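How to Wash and Store Cotton Tablecloths So the Print Stays Bright

Home Care Guides | Kitchen and Table

A printed cotton tablecloth has a hard life. It gets soup, coffee, candle wax and children's paint, and then it goes in the machine with the jeans. After one year the colors look tired and people think the cloth was of bad quality. Very often the cloth was good, but the washing was wrong. In this guide I explain how I wash, dry, iron and keep my tablecloths. I have 30 of them now, the oldest from my grandmother's house, and I still use every one.

What you need

A mild liquid detergent without bleach
A bar of plain white soap
A bowl big enough for the cloth
White vinegar
A clean white rag for testing
An iron with steam
Cotton bags or old pillowcases for storage

Step 1. Test the color before the first wash

Make a corner of the cloth damp with cold water and press the white rag on it for one minute. If the rag stays white, you can wash the cloth with other light things. If some color comes on the rag, wash the cloth alone, in cold water, until the water is clear. Red and dark blue are the most difficult. I had one red cloth from Prillham market that needed nine washes before I could trust it, and in this time it made pink two good napkins.

Step 2. Treat the stains the same day

Shake off the crumbs outside and look at the cloth in daylight. Treat each stain from the back side, so you push the dirt out and not deeper in.

Coffee and tea: cold water first, then a little liquid detergent. Leave it for 30 minutes.
Red wine: put a dry towel under the stain and press, do not rub. Then cold water and white soap.
Oil and butter: a drop of dish soap on the dry cloth. Work it with one finger, then rinse with warm water.
Egg and milk: only cold water at the beginning. Hot water cooks the egg into the cotton.
Candle wax: put the cloth in the freezer for two hours and break the wax off with a spoon. For what remains, use paper towel and a warm iron.

Please do not use salt on a printed cloth. Many people recommend it for wine, but on my cloths it left pale spots.

Step 3. Wash it inside out

Of course a tablecloth has no inside, but you can fold it in half with the print hidden and close the edge with a few big stitches. The print then does not rub on the drum. Choose a cold or warm program, a low spin, and fill the machine only halfway. Put half a cup of vinegar in the softener compartment. The smell goes away when the cloth dries.

Step 4. Dry it in the shade

Direct sun is good for white sheets and bad for prints. Hang the cloth over two lines, not one, so that the water does not pull it in the middle. Take it down when it is still a bit damp — this makes the ironing much easier.

Step 5. Iron from the back

Start in the middle and move to the edges. If the cloth has embroidery, put a thick towel under it. When the cloth became too dry, spray it with water and roll it up for a short time before you continue.

Step 6. Store it without hard folds

The fold line is the place where an old cloth breaks first. I roll mine on cardboard tubes and put them in old pillowcases. If you must fold, fold in a different way each time and open the cloth every few months. Plastic bags are not good, the cotton needs air.
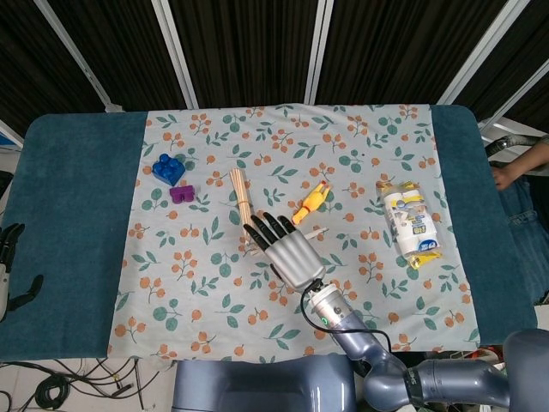

Ragnheiður Bach
Writer, Home Care Guides
28 October 2018

Using an undercloth

One more habit helps a lot. Put a second layer below the printed cloth, for example a towel or an old blanket. It drinks what is spilled, it protects the table and it keeps the top cloth from sliding. I like when the lower layer is darker and shows at the sides. With a blue-gray floral cloth, a dark teal towel is a nice match, and small orange berries in the print look warmer beside it. Wash the undercloth separately the first few times, as dark towels lose a lot of color and lint.

Questions from readers

Can I use the dryer?
If the label permits it, yes, on low heat. But cotton can shrink, and the border may shrink differently from the middle.

My cloth is already faded. Can I repair it?
You cannot bring back the print. Gun-woo Kwon wrote to me that he cuts his faded cloths into napkins, with a narrow hem. I tried it and now I do the same.

How often should I wash a cloth that is only for decoration?
Every two months is enough if it has no stains. Shake it out in between and turn it, so that the window side is not always the same.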